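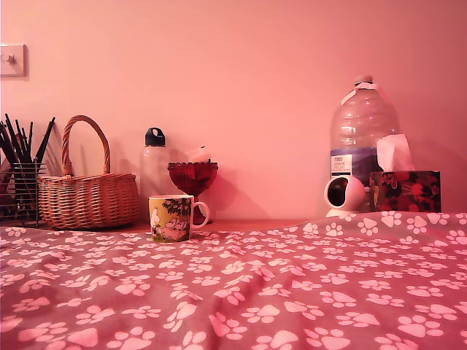 Side shelf, linen and loose items – June 2022

Work on the side shelf at the Adstead room continued under the list issued by Veronica Pop. The wicker basket with the tall handle is to remain at the left, next to the wire-mesh holder. It should not be lifted by the handle until the joint at the rim has been checked.

The red glass pedestal bowl is entered in the register as item 107. Its beaded rim is to be inspected by hand for chips before it is wrapped. The mug in front of it is entered separately and does not travel in the same carton.

The clear water bottle with the black cap is not a collection item and has no number. Staff are asked to keep personal bottles on the Imov bench.

Fabric: the piece draped along the shelf is to be folded in two and stored flat. Tissue between the layers – the 100-sheet pack is in the lower drawer.

Wall behind the shelf: the light switch must stay within reach. No carton is to be stacked at that end.

Outstanding: carton labels from Hakim, 12 ordered, 2 received. The thin sticks in the mesh holder still need to be sorted by length and bundled. The next full check of the shelf is set for August.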